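Bedroom Tidying and Laundry Folding Helpers Wanted, Part-Time
Tunda Home Help, Grirden and nearby

We're looking for two or three patient, friendly people to join our household team this July, and if you're the sort who can't walk past a heap of clean clothes without folding it, please keep reading, because we would love to hear from you!

Tunda began when Štefánia Paulík started folding laundry for a neighbor with a new baby. Then the neighbor's sister called, and then the sister's friends, and before long Štefánia had a notebook full of addresses and a car that smelled permanently of clean towels. We now look after 26 homes in Grirden and out toward Charvát, most of them families with school-age children, along with a few older couples who find beds and closets harder to manage than they used to. It's quiet, useful work, and people are very glad to see you when you come through the door.

You'd spend most of a visit in the bedrooms. You'd strip and make beds, fold whatever has come out of the dryer, match up socks, hang what needs hanging, and get everything back into the right drawer in the right room (this last part takes a little learning in a house with four children, and we give you a drawer list for each family so you aren't guessing). You won't be asked to scrub bathrooms, cook, or mind the children. Some visits include a change of season, when the heavy things come out or go away, and those run longer and pay the same hourly rate. 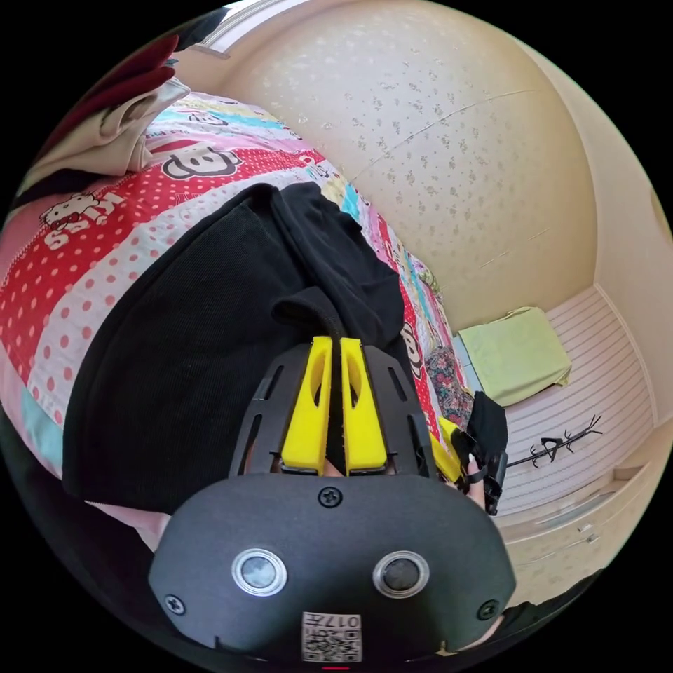
Folding on the bed is how we teach everyone to begin, once the bed itself is made and the quilt is smooth. A bed gives you more room than any dresser top, and it's kinder to your back if you work from the side and don't lean across. It also helps you see what you've got. A black corduroy piece laid on a patchwork quilt with polka dots and Hello Kitty on it is easy to spot, while the same thing on a dark blanket gets missed until bedtime. Corduroy gets a loose fold from us, with the ribs running the same way, and it goes near the top of the pile so it doesn't get pressed flat by the jeans. Children's quilts we shake out, straighten and leave the way the child likes them, and believe me, they will tell you which way up it goes.

You don't need experience in a job like this one. Plenty of our best people learned it at home, raising a family or sharing a small apartment with too many sweaters. We do ask that you be at least 18, that you can climb stairs and lift a full basket (25 pounds at the very most), and that you're comfortable working in someone else's private rooms. That means being discreet. If you come across a diary, a bank letter or a birthday present under the bed, you put it back and you forget about it. You should also be all right with pets, as several of our homes have a cat who considers the clean pile her own.

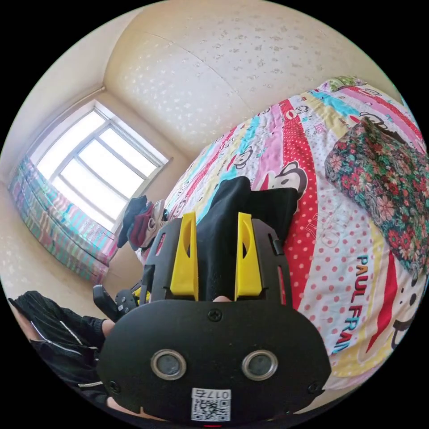 Dark clothes come up a lot in our training, funnily enough. They show every bit of lint, so we ask helpers to keep them apart from the towels and give them a once-over with a brush before they go in the drawer. Juraj Hrubý runs the training afternoons and he has strong opinions about this, and about fitted sheets too, which he can fold into a perfect square and will happily teach you to do. You'll have two afternoons with him, paid at the full rate, and then go out alongside one of our regular helpers until you feel ready to take a home on your own.

Pay and hours

The rate is $18 an hour, including travel time between homes. Most helpers work three or four mornings, starting at 9:00 and finishing in time for school pickup, and we also have a few late-afternoon visits if those suit you better. After your first three months there's a $200 thank-you payment. We try hard to keep the same helper with the same family, so let us know early on if there are days you can't do.

How to apply

Write us a short letter or drop by the office above the Grekau bakery in Grirden, any weekday morning before noon. Tell us a little about yourself, which hours you're free, how you'd get around, and the name of one person who can speak for you. No résumé needed. Štefánia reads every letter herself and will call you back, usually in the evening once her own laundry is put away.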